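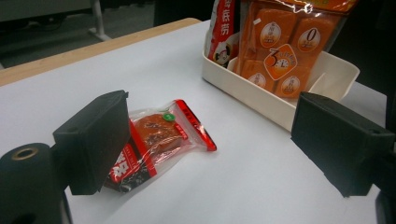
*One wrapped snack on the table, two bigger packages in the tray.*

Hi! I'm Emiliano Barrios, I run wear testing at Flasteline, and I need feet. We're getting a new winter slipper boot ready for October and I'm looking for 21 people to wear a pair around the house (and out to the mailbox, and down to the laundry room, and wherever else you really shouldn't go in slippers) and then tell me what's wrong with it.

**What you'd be wearing**

The boot is called the Hendriks. It's ankle height, felted wool upper, a removable wool insole and a thin rubber outsole with a shallow tread. There's a pull tab at the heel that I like and Wouter Kuipers, our pattern maker, does not. We've gone back and forth on it all spring, so you'll get a question about it, sorry in advance.

Half of you will get the version with a stitched sole and half will get the cemented one. They look pretty much the same from the top. Please don't peel anything back to find out which one you've got — at least until the last week, when you can do whatever you want to them.

**Who I'm looking for**

- Adults in women's sizes 6 to 11 or men's sizes 8 to 13. I'm short on wide feet, so if you're always hunting for a wide fit, please write to me!
- People who are home a good part of the day. Remote workers, new parents, retirees, all great.
- At least a few households with stairs, and a few with tile or concrete floors.
- People who wear their slippers barefoot. I need plenty of those, and I know you're out there.

If you have a wool allergy this one's not for you, but tell me anyway and I'll keep your name for the canvas clogs. 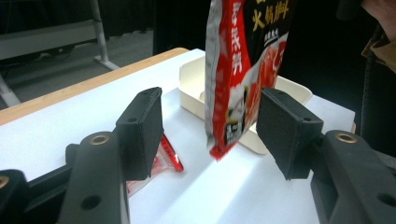 You don't need any experience with shoes. The best notes I got last time came from a guy who wrote "left one squeaks on the kitchen floor, right one doesn't" eleven days in a row, and he was right, and we fixed it.

**What you'd do**

1. Come in for one fitting. Bram Hermans will measure both feet and trace them on paper. Wear or bring the socks you normally have on at home.
2. Take your pair and wear them at least 2 hours a day for six weeks.
3. Fill in a short form once a week. It's mostly tick boxes, with room at the bottom to complain.
4. Mail the boots back in the prepaid box when you're done. Don't wash them first! We want the insoles the way you leave them.

In week three there's a phone call with me. It runs fifteen minutes if you're brief and longer if you're like me.

**What you get**

A $111 payment once your boots are back with us, plus a finished pair in your size and choice of color when they come out. So far the colors are oatmeal, moss and a dark red. If a pair falls apart on you halfway through, you still get the full payment, and I'll probably want to hear the whole story.
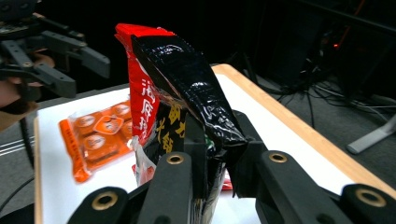 If you need to drop out, just send me a line and mail the boots back. I'd much rather know in week two than go chasing a form in week five, and you can still sign up for the next round.

A couple of things people asked last time. Yes, two people in the same household can both apply, but I may only have room for one of you. Yes, dogs are fine, although a chewed boot doesn't count as wear. And no, you can't swap sizes after the first week — if something starts rubbing, stop wearing them and call me.

**How to apply**

Email me with "Hendriks test" in the subject line and include:

- your usual shoe size, and whether you go up or down for slippers
- what kind of floors you have
- what you wear on your feet at home right now, and what bugs you about it
- a phone number and a good time of day to call

Photos of your old slippers are very welcome. I keep a folder.

I'll answer everybody, it just may take me a few days. If you get a reply from Kobe Baert, that's fine too, he handles the fitting schedule and knows which sizes are still open.

Emiliano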